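**Slide 4 - Drying and storage, Drosside trial**

Start with the moisture target. Stems cut in June went to the Paren shed, hung in the dark, heads down. Airflow matters more than heat. Fan speed was held at 800 rpm for the first two days, then raised to 1000.

Yellow heads keep their color best. Pause on the vase.

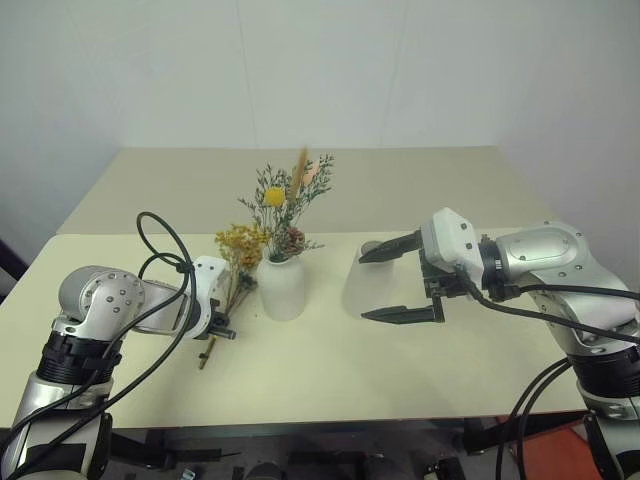
Skustis growers report the opposite on airflow: in their shed a faster fan shattered the heads, and they would stay at the lower speed throughout. Concede the point for brittle varieties - Jiang stock has thicker stems and tolerates it.

Next: storage. Closed cartons, no plastic liner. Check for moths every Monday. Skip the cost table if short on time.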